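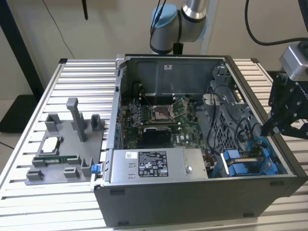 Sterna: Teaching an Arm to Put Memory Back in an Old PC
Final project report, robotics elective

Why I picked this

I wanted a project with a task that people do without thinking and that arms are bad at. My first idea was folding towels, and my advisor talked me out of it in a single email. Then I helped a friend swap memory in an old desktop and noticed how much of the job is feel. You line the stick up with the notch, you push, you push harder than seems polite, and it clicks. I figured I could get a robot to do that in a semester (I got most of the way, more on that below).

The project is called Sterna, after the terns, because they hover and then drop straight down. The arm does the same thing over the slot, only much slower.

Where it was built

Everything happened at Gendier, the shared workshop I pay a student membership for. They have an arm over a slotted aluminum table that members can book by the evening, and I booked it a lot. From January on I was usually there until they turned the lights off. My total budget was 200 dollars, and most of it went on filament, spare memory sticks and a used Dell tower.

The tower lies on its side with the panel off, so the board faces up and the gripper can come straight down. I chose a real case over a bare board on purpose. A bare board is easy! In a real case you have the drive cage sticking up, the power supply along one edge, and cables that are never where you left them. The CPU socket is empty, which was fine with me because I never needed the thing to boot.

The fixture

The arm has to pick the stick up from somewhere, and it has to be the same somewhere every time. I printed a gray plate that sits on the table to the left of the tower, with a slot for the memory stick, a tall post, a pair of U-shaped holders and a few small slotted blocks along the bottom edge. This was version four. Version one held the stick so tightly that the gripper lifted the whole plate, and I only noticed when it was halfway across the table.

If you make one of these, print the slot loose and then tighten it a little at a time. I did it the other way around and spent a whole evening with a file.

Software

I wrote the motion program in Clivar, a small scripting tool the workshop keeps on its bench computer. My final script is 1932 lines long, and I'm sorry to say a good part of that is me handling my own mistakes. The basic loop is simple:

Go above the fixture, close on the stick, lift.
Move over the board, high enough to clear the drive cage.
Find the slot with the camera.
Come down slowly and stop at first contact.
Wiggle side to side until the force drops, then push.

The wiggle was the big discovery for me. Before I added it, the stick would catch on the lip of the slot and just sit there while the arm leaned on it. I tried better camera calibration first — two weeks of it — and it barely helped. The wiggle took me one afternoon.

Results

I ran 200 insertions with the final script and 176 of them seated fully. Most of the failures came from the stick tilting in the gripper on the way over, so it arrived crooked and no amount of wiggling could fix it. A few were cables drifting into the path. I taped them down after that, but I left those runs in the count.

What I'd change

I'd put softer pads on the fingers, for sure. I'd also like the arm to work the latches at the ends of the slot, which I still open by hand before each run. And I want to try pulling a stick out again, a much scarier move than putting one in.

The tower is staying on my shelf at Gendier over the summer, and the fixture files are in the class folder with the script.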